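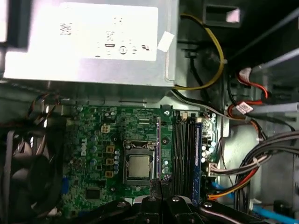

Dell desktop, side panel and cooler removed, processor still in its socket.

Replacing thermal paste in an older Dell desktop

Walska Workshop Notes, updated Tue 26 February

Applies to: Dell desktops with a socketed processor and a separate heatsink. Small form factor and all-in-one models use different coolers and are not covered.

Thermal paste dries out with age. The usual signs are a fan that runs at full speed under light load, or a processor temperature above 82 degrees while the machine is doing very little. Check for a blocked heatsink first. If the fins are clear and the fan spins freely, redo the paste.

What you need

Phillips screwdriver, No. 2, with a long shaft
Thermal paste, any non-conductive type
Isopropyl alcohol, 90 per cent or stronger
Lint-free cloth or coffee filters
Anti-static wrist strap
A small dish for screws

Removing the cooler

1. Run the computer for five minutes so the old paste softens, then shut down. Switch off at the wall and unplug the power cord. Hold the power button in for ten seconds.

2. Lay the case on its side and take off the side panel. Clip the wrist strap to bare metal on the chassis.

3. Unplug the fan lead from the motherboard. Pull on the plug body and leave the wires alone. Note which header it came from.

4. Loosen the heatsink screws a couple of turns each, working diagonally. Captive screws will stay in the heatsink when they come free of the board.

5. Twist the heatsink gently left and right until it lets go, then lift. Do not pull straight up on a stuck heatsink. On some sockets the processor can come out with it, even with the lever closed.

Cleaning

6. Leave the processor in the socket with the retention frame closed. The metal heat spreader is the only part that needs cleaning, and opening the socket exposes the contacts to stray paste.

7. Wipe off the bulk of the old paste with a dry cloth, from the edges toward the centre. Finish with a cloth dampened with alcohol. Keep the cloth off the retention frame hinge, where paste collects and is hard to get out.

8. Clean the base of the heatsink the same way. Brush dust out of the fins while it is off the board. Let both surfaces dry for two minutes and don't touch them again.

Checks while the cooler is off

The area near the socket is easier to reach at this stage. Look at the capacitors for domed tops or brown residue. A board with either fault needs repair before any more work is done on it.

Press on both ends of each memory module to confirm it is seated. The machine in the photo has one blue module and four slots. If you are adding memory, follow the slot order in the service manual for your model.

Check that no cable sits where the fan will turn. Looped wires beside the power supply should be tied back to the chassis. Do not open the power supply itself.

Applying paste and refitting

9. Put a drop of paste the size of a small pea in the middle of the heat spreader. Don't spread it. Mounting pressure will do that.

10. Lower the heatsink straight down, lined up with the mounting holes. If you have to lift it again, clean both surfaces and start over.

11. Start all the screws by hand, then tighten diagonally, half a turn at a time, until they stop. Do not force them past that point.

12. Reconnect the fan lead, refit the panel and plug in the power.

Testing

Enter the BIOS setup and confirm that the fan is detected. Boot normally and leave the machine idle for 15 minutes, then run a load test for the same time. Our last job idled at 41 degrees and the fan settled at 997 rpm.

If the computer shuts down within a minute, the heatsink is not making contact. Remove it and look at the paste pattern. A bare corner means uneven screw tension.

Fan error at startup: the lead is on the wrong header or not fully pushed in.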